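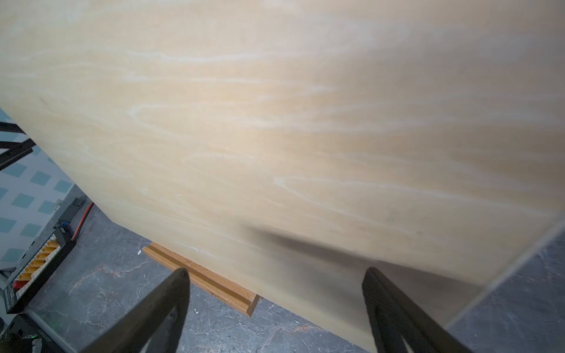 Hi, I'm Nadiia Sydorenko, and Tonska is my sign-painting school and shop in Ballarat. My sister Yaryna runs it with me, though she'd tell you she runs it and I paint. Fair enough!

I came to this sideways. I was doing menus for a bakery (chalk, terrible, half of it came off on people's sleeves) and the owner asked if I could do her front window in proper enamel. I said yes and then went home and panicked. It took me four goes to get the word "sourdough" to sit straight, and by the end I was hooked. I rang a retired signwriter, Tien-fu Chung, and pestered him until he agreed to teach me on Saturday mornings. He still comes in to teach our casual script class, and he still makes me redo my S's.

We're in the old Maksymiv building, put up in 1895 as a grain store, so the floor slopes and winter mornings are brisk. Bring a jumper. The light on the north side is gorgeous, though, and that's where we've put the benches.

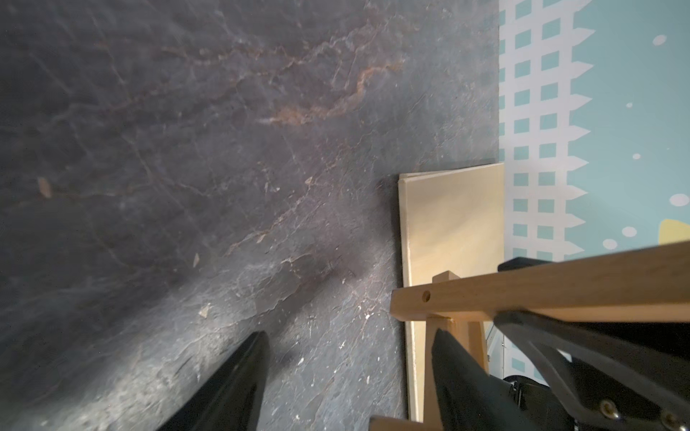

Our beginner class goes for 90 minutes and we keep it to brush strokes and one alphabet. People always want to jump straight to gold leaf (I get it, it's shiny) but please come and do your verticals first. After that there's block lettering, casual script, and then gilding with Sepehr Parsa, who trained as a bookbinder and is far more patient than I am. Kids are welcome in the school holidays, and the April ones tend to fill up quickest.

We take on paid jobs too. Shopfronts, pub boards, honour rolls, the name on your boat, your gran's letterbox. If you send a photo and rough measurements I'll send back a pencil sketch and a price, and you get 2 rounds of changes before I start getting grumpy. Colour matching is included.

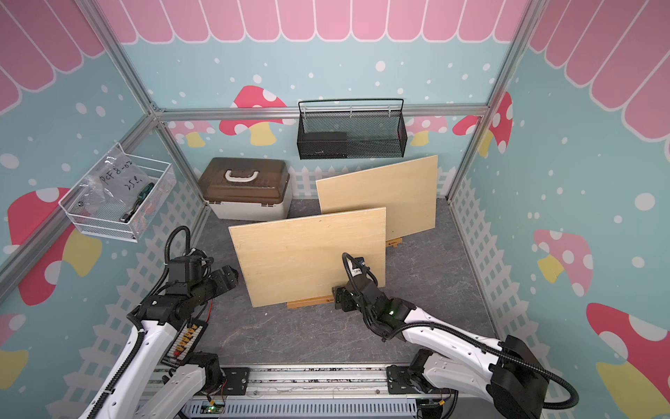
I'm fussy about lettering that looks like it belongs on its street. Some of my favourite jobs have been touching up old painted ads, where you spend days working out what some bloke with a ladder was thinking. Danylo Holovko does most of our ladder work these days, as my knees have had enough.

The shop out the front sells brushes, enamels, chalk, pounce wheels and blank boards. Pop in even if you're only after a natter about fonts. Dogs are fine, just keep tails away from anything with a "wet" note on it.
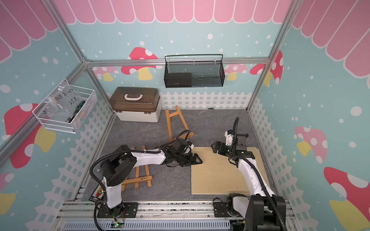
Small wooden easel on its side on the grey mat.

Bookings are through the class page, or ring and ask for Yaryna.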